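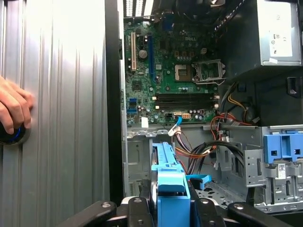

Tower Rebuild Gallery: the Dawber Bench

June 6, 2022. Posted by Liam Ashworth

Quick page, will tidy it up later. Old office desktops, opened up, gone through, put back together. Adley had a stack of them in the back hall and wanted them usable again by September. I said yes before I asked how many. 84. Most are the same kind of Dell tower, so once you've done a couple the rest go pretty fast.

Captions are short, I have a lot still to do. Click for the big versions (they are big, sorry if you're on your phone).

Before the pictures, the usual questions I get:

What's going in them. Memory, 8 GB each, all matched sets from the Prunidis lot. A drive. New coin cell if the clock is off, and it usualy is.

What's not. No graphics cards. Don't ask. Power supplies stay unless they whine.

What it costs. Parts budget was 200 dollars for the first batch and I went over it by a bit. Cables, mostly. Always cables.

1. The board, stripped

Everything you'd want out is out. No memory in the four black slots, socket empty, bracket flipped open. Good time to blow out the dust and look at the capacitors. Check for bulging tops, check for brown crust round the base. If you see either, set that board aside and move on, not worth an evening. Coin cell is by the expansion slots, easy to reach now and a pain later, so do it now.

Processor goes in before the memory. Line up the corner mark, let it drop in, no pushing. Bracket down, lever over. Paste, a small dot in the middle. Heatsink screws a few turns each, going corner to corner. Then memory, latches open, press till both ends click. Fan plug last, I forget it on 1 in every 10 and get the beep.

2. Drive going in

Regular 3.5 inch in the light blue caddy. The caddy grips the sides, long rail down one edge, no screws on this style. Keep the cable bundle over to one side while the drive comes down or you will pinch something. Blue SATA cable has plenty of slack, don't yank it tight. Label on the drive is worth a phone photo at this point, you'll want the serial for the Sterari sheet and you won't want to open the case agian to get it.
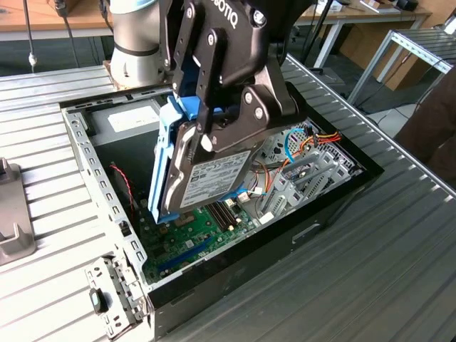 3. Closing up (no pictures yet)

Data cable, then power. Give both a light tug. Tuck the extra loops down flat so the side panel isn't fighting them. First power on with the panel still off, watch the fan, go into setup, see that the drive and all the memory show up. Set the clock. Then panel on and a strip of tape on top with the date and my initials.

If the drive doesn't show, swap the data cable before anything else. Had 2 bad ones already, both looked fine.

More coming when I get the next batch done. If you have spare light blue caddies in a box somewhere, I'll take them, the cracked ones too if the rail is good. Leave a note at the Dawber desk or use the contact form. Full size files on request, just tell me which number.

Liam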